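Folding day. Two loads of summer shirts, and the crinkle ones go first because they take the least work.

Rule one with crinkle fabric: no iron. Heat flattens the texture and it never looks the same again. Shake it, lay it flat, smooth with your palms.

I fold the sides in lengthwise so the creases follow the texture. Crosswise folds show — lengthwise ones mostly disappear.

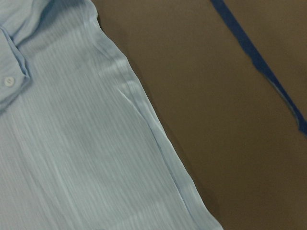 Do you button them before folding?

Top button and one in the middle. The rest can stay open.

Cauã Xavier wrote to say he rolls his. Fine for a suitcase, but in my drawer the rolls come undone by Wednesday.

Six shirts per stack, collars alternating so the pile stays level. Linen is next, and that does need the iron.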